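Equipment > Grippers and End Effectors > Comparison Pages > Two-Finger Grippers for Bin Work

Posted 23 September 2023 by the Jalley applications desk

Mulanen G3 and Dulorel PF Two-Finger Grippers: Bin Picking Comparison

The Mulanen G3 and the Dulorel PF are electric two-finger grippers in the same price band, sold for the same class of arm. Jalley stocks both. On paper they are close enough that most buyers choose by lead time. We ran them on one arm, with one bin and one set of blocks, to find out where they differ in use. The results apply to picking rigid, long, narrow parts from a deep container. They should not be stretched to cover bags, soft goods, or parts with a strong magnetic pull.

Scope of the trial

Each gripper completed 1,000 pick attempts during August. An attempt counted as good if the part left the bin, cleared the rim, and stayed in the fingers until the release command. Parts that were picked and then turned in the grip were still counted as good, but were logged separately under "rotation." The bin was re-dealt by hand after every 40 attempts, and both grippers were given the same list of starting layouts.

The arm controller, speed limits, and approach heights were held the same. Grip force was set according to each maker's manual and then left alone. Fingers were the stock pads supplied in the box. A third set of pads, the Hoxha long-reach type, was fitted to both grippers for a shorter follow-up run and is covered near the end of this page.
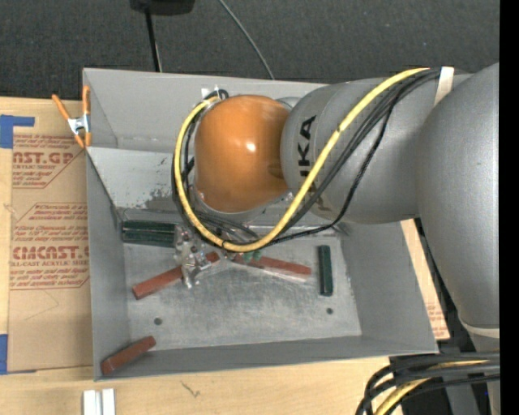
Finger reach and wrist clearance decide most of what happens in a deep bin. A gripper that performs well on a flat table can lose that advantage once the wrist has to follow it down between two walls. In this setup the bin walls spread outward toward the rim, so clearance is tightest at floor level. Cable routing matters as well: the yellow cable and the black bundle loop around the orange joint cover just above the gripper, and that loop takes up room on approach. Anyone planning a cell should measure the wrist with its cables dressed as they will be in use. The drawing of a bare arm gives a figure that is too small.

Mulanen G3

The G3 has the narrower body of the two. Its fingers close on a straight line, so the fingertip height does not change as the grip width changes. For bin work this is the main point in its favor. The approach height can be set once and used for every block angle, and the path planner has one less value to correct.

Missed picks were mostly parts lying tight against a wall. The outer finger needs a gap to enter, and with a part flush to the wall there is no gap. The G3 does not force its way in. It stops on contact, reports a fault, and waits for a retry. The default retry count is 3, and we left it there. Raising it increased cycle time and recovered very few parts.

Rotation in the grip was low with parts held near the middle. It rose when a block was taken by one end, as would be expected with flat pads.

The status light sits on the side of the body that faces the arm in the standard mounting position. It is hard to read from the operator side. The mounting plate allows a half turn, and we suggest using it.

Dulorel PF

The PF closes on an arc. Fingertips drop as the jaws close, and the controller has to make up the difference. The supplied driver does this correctly once the finger length has been entered. If the finger length is wrong, the tips will touch the floor of the bin at narrow grip widths. We made this error on the first day with the Hoxha pads fitted and had to repeat that run.

The arc motion has one clear benefit. It draws a leaning part in toward the center of the jaws, so blocks resting at an angle against a wall were picked more often with the PF than with the G3. Flat parts in open floor space showed no difference worth reporting.

The PF is louder. It is also wider across the knuckles, and in corners it reached the bin wall before the fingers reached the part. Seven attempts ended in a protective stop for this reason, against none for the G3.

Connector access is good. The plug is keyed, the latch can be worked with gloves on, and the cable leaves the body at a right angle — a small thing that saves a bracket.

Hoxha long-reach pads

The pads bolt directly to the G3. The PF needs the adapter plate, sold separately. On both grippers the added length moved the wrist farther from the bin floor and reduced wall contact. It also increased flex at the tips, and rotation rose on both units. For light blocks we consider the trade acceptable. For heavier parts, stay with the stock pads and use a shallower bin where possible.

After changing pads, re-enter the finger length, run the open and close calibration, and check the tool center point against a fixed mark. Do not skip the last step on the PF.

Selection notes

Choose the Mulanen G3 for narrow bins, parts that lie flat, and cells where the approach path is fixed. Choose the Dulorel PF where parts often lean or overlap and the bin is wide enough to keep the knuckles off the walls. Buyers with an existing PF cell can get part of the clearance back with the Hoxha pads and adapter plate before replacing the gripper.

Neither gripper was tested with suction assist, force sensing, or a tool changer. Pad wear was not measured. Both units were returned to stock condition and passed the makers' self-test after the trial.

The G3 ships with stock pads, mounting plate, and cable. The PF ships with stock pads and cable; its mounting plate is ordered by arm model. Adapter plates for the Hoxha pads are made to order.

Contact the Jalley applications desk | © 2023 Jalley | Back to top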